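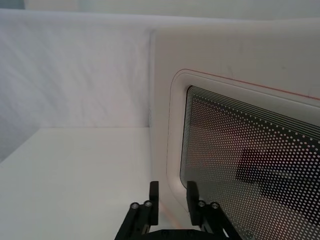 Planning the Equipment Budget for a Kitchen Workcell

Posted Thursday, October 24, 2019

The equipment request for the coming year was submitted this week. Several readers of this blog are preparing similar requests for their own departments, and I have been asked to set out how ours was put together. The project carries the internal name Gedisside and concerns the operation of ordinary household appliances by robot.

The first draft, written in May, was organized by supplier. It was returned with a request that it be organized by task, and the second draft is considerably easier to defend. Each line now begins with an action (open a door, press a button, turn a dial) and lists the hardware needed to perform it. Items that could not be tied to an action were moved to a separate page and will be considered next year.

Grippers

Two suppliers were invited to quote for parallel grippers, Ommont and Adis. The Adis unit was lower in price, but its fingertip pads are sold only as part of a complete finger. Ommont sells the pads separately, in packs of 26. Pads are a consumable and should be budgeted as one. We had entered them under capital equipment, where they could not be reordered without a new approval, and this was corrected before submission.

I would also advise any department in our position to request two identical grippers from the outset. A single gripper can be shared between projects on paper — in practice the mounting, cabling and calibration take up most of a morning each time it is moved.

Appliances

The appliance line drew more questions than any other, although it was among the smallest. It was suggested that one microwave oven would be enough. We asked for several, of different makes, on the grounds that control panels vary a great deal from one model to the next.
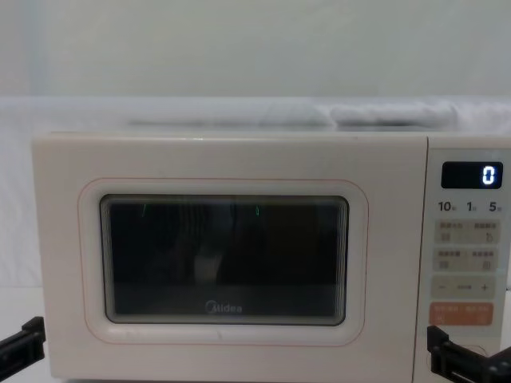

A panel with flat button bands, printed in small characters on a pale background, makes different demands on the cameras than one with a large dial. A plus and a minus sign at opposite ends of the same strip must be told apart before either is pressed, and a glossy door with a dark window returns reflections that a matte one does not. The request therefore specifies the type of panel and door finish for each unit and leaves the brand open.

Tables, Backdrops and Cabling

The work surface and backdrop panels were quoted by Babić at a little over 2,000 for the full set, delivery included. White was chosen for both. Spare cable was entered at 50 meters, and fasteners were ordered by the box.

Staff Time

We allowed 64 hours for installation, to be charged to the project and not to general maintenance. This figure does not include training. Departments that leave installation out of the request will find that it is taken from the first weeks of the work itself, when it is least affordable.

A decision is expected before the end of the quarter. The quotes from Ommont and Babić remain valid until then, and the Adis quote will have to be renewed if the gripper line is reopened.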